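Potcombe Community Boards > Home and Garden > Laundry and Cleaning

Line drying vs the dryer, what are we all doing this winter?

Started by plokari_pete, 4 August 2018

Right, it's been drizzling since Tuesday and I've got a family's worth of washing and no sun. Round table's become laundry HQ again, basket and all.
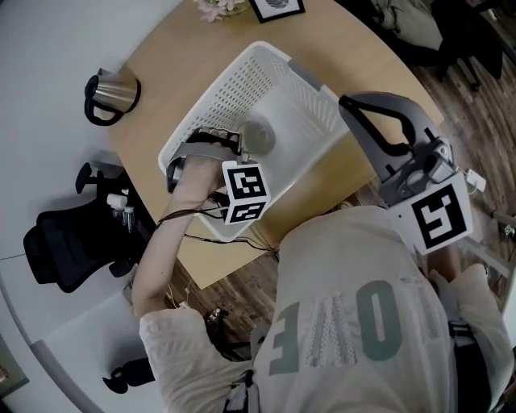 Sandu: Dryer, mate. I held out for years and then we had the second kid and I gave up. Towels come out fluffy, school shirts are ready by bedtime, done. I know the power bill cops it but I'd pay that to not have undies hanging off every door handle from June to September.

plokari_pete: Yeah but what does it do to your clothes? I had a favourite jumper go in by accident in January and it came out fit for a teddy bear. Still not over it.

Gumboot Jen: That's a wool problem, not a dryer problem! Wool never goes in. I've got a separate bag hanging on the laundry door for anything that can't be tumbled and everybody in the house knows it (well, they've been told). For the rest I'm a half and half person. Clothes horse near the heater overnight, then ten minutes in the dryer in the morning to soften them up. Best of both and you're not running it for hours.

neltis_road: Careful with the clothes horse near the heater, Jen. We did that in our old unit on Neltis Road and ended up with black mould right along the top of the bedroom wall. All that water has to go somewhere. The real estate agent was not impressed and neither was my asthma.

Gumboot Jen: I crack the window! Never had mould in this place. Old weatherboard though, so there's a breeze through it whether I want one or not.

Sandu: See, that's heating the street. You're paying for the heater and then letting it out the window. Might as well run the dryer.

neltis_road: Have to agree with Sandu there, sorry Jen. What fixed it for us was a dehumidifier. Cost us 300 dollars on special and I grumbled the whole way home, but you shut the door of the small room, put the racks in there with it and a full load is dry by morning. The tank of water you tip out is revolting and very satisfying.

plokari_pete: Hmm, now that's tempting. Is it noisy? Our only small room shares a wall with the baby.

neltis_road: Bit of a hum, like an old fridge. Ours slept through it but every baby's different.

Ruxandra Pană: I grew up somewhere with proper winters and my mother hung everything outside regardless, sheets frozen stiff as boards, and they did dry eventually. So I'm always a bit amused by how we carry on about drizzle. Under the verandah, spaced well apart, 2 days, no electricity at all. Do an extra spin before you hang and it makes a huge difference. Most people skip that.

Sandu: Two days! I'd run out of socks.

Ruxandra Pană: Buy more socks, Sandu. Cheaper than a dryer.

Gumboot Jen: Ha! Seconding the extra spin though, I do it with towels and jeans. And shake everything hard before it goes up, and hang shirts on coathangers so you're not ironing.

wattle_n_daub: Does two days outside not leave them with that damp dog smell? I tried the verandah last year and had to rewash the lot.

Ruxandra Pană: Only if they're crowded. Leave a hand's width between things. And don't leave the load sitting in the machine first, that's usually where the smell starts.

wattle_n_daub: Guilty on both counts.

plokari_pete: Okay, extra spin is on now and I'm off to look at dehumidifiers this arvo. Sandu, I'll come and borrow your dryer for the towels if it all goes pear-shaped.

Sandu: Bring beer.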